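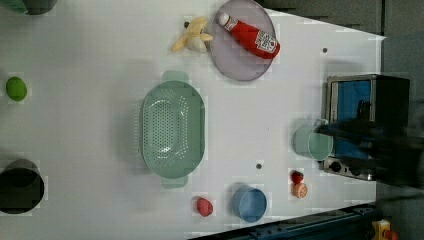
The play kitchen at Palumbo – a small gallery

My name is Assunta Lo Presti, and I take care of the play kitchen in the children's room of the Palumbo center. Many parents have asked me in September what we keep there, and where they can find similar things for their home. I decided to make this page so that everybody can look at it calmly.

Our kitchen is a mixture. We have toy foods and also real kitchen pieces, because the children like to use the same things which they see at home. The youngest ones prefer the food, and the older ones go directly to the colander and the mugs. In total we have 79 pieces on our list, and on the white table we put only a part of them at one time.

White table, with colander and toy foods

The large pale green colander is the piece that everybody wants. It is oval, with a flat handle at each end, and many small foods fit inside it. I bought it at the Trorach market for very little money, and after two years I would buy the same again. The children use it for "washing" the fruit, as a boat and sometimes as a hat.

The ketchup bottle lying on the lavender plate has a red body and a white cap. It is a favorite for the restaurant game – every dish gets ketchup, also the strawberry. Next to the plate is the banana with its peel half open. The peel is the part that the small children study for a long time, and I think it is good practice for the fingers.

The tomato, the strawberry and the half orange belong to the older group of foods, which my colleague Valquíria Furtado brought from her former school. She keeps the blue cup for the water game, but the children decided that it is for coffee, and so it is now for coffee.

The toaster oven has a silver body and a bluish glass door. In our room it is never plugged in. Please do the same if you make such a corner at home, and cut the cable of an old one, if you have permission of the owner.

The wall, from very near

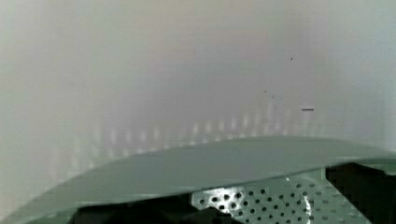 Marks to clean, and some words about paint

A pale surface shows every small thing, like the short dark line on the right side and the little specks near it. I like also the soft row of light stripes across the middle. For marks of this kind I try first a damp cloth with one drop of dish soap, and then I wait 10 minutes before I look again. If a mark stays after this, I leave it in peace until the summer painting.

Valquíria would like a stronger color for the room, maybe yellow. I prefer the light one – the room feels bigger, and the toys are easier to find when it is time to tidy up.

If you have toy vegetables in good condition which you do not need anymore, you can leave them in the Cuma box near the entrance. We are looking especially for carrots and for a second colander.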